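Je repousse ce billet depuis février, et puis hier soir, en cherchant une place pour poser ma tasse, je me suis dit qu'il était temps de vous parler de ma table. La grande, en bois clair, celle qui devait servir aux repas et qui n'en a pas vu beaucoup.

Nous l'avions achetée chez Zelenák, un dépôt-vente où mon amie Maricel Lumanlan m'avait traînée un samedi de pluie (je cherchais une lampe, vous me connaissez). Elle coûtait 50 euros, elle pesait le poids d'un âne, et il a fallu la démonter pour passer l'escalier. Depuis, tout finit dessus : le courrier, les pelotes, les boutures, les bricolages en cours. Samedi, j'ai pris mon courage à deux mains et j'ai commencé à ranger par un bout, avec la radio et une théière pleine à côté de moi.

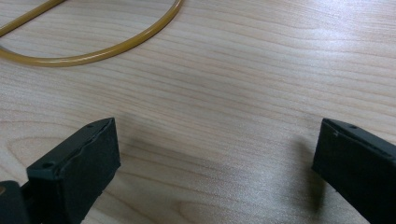
Le tuyau souple, le jaune ambré, je ne l'ai pas encore rangé. Je le garde pour mon arrosage des plantes pendant les vacances, un projet qui traîne depuis l'été et auquel je crois toujours dur comme fer ! Miloslav Jireš, notre voisin du dessous, m'a promis de m'aider à tout raccorder. Il a déjà monté un système pareil pour ses tomates, et il en parle avec une tendresse qui fait plaisir à entendre.

Pour le reste, j'ai sorti trois boîtes Pluvetti qui dormaient au fond du placard : une pour la couture, une pour le jardin, une pour tout ce qui ne ressemble à rien. La dernière s'est remplie à une vitesse folle – il faudra que j'y revienne un soir d'hiver.

Et quel bonheur de revoir le bois ! Je l'ai frotté au savon noir, doucement, dans le sens des veines, comme faisait ma grand-mère. Il reste une vieille auréole du côté de la fenêtre, que je n'ai pas envie de poncer. Dimanche prochain, Maricel vient déjeuner et je compte bien mettre une nappe.

Contact | © Tous droits réservés | Retour en haut de page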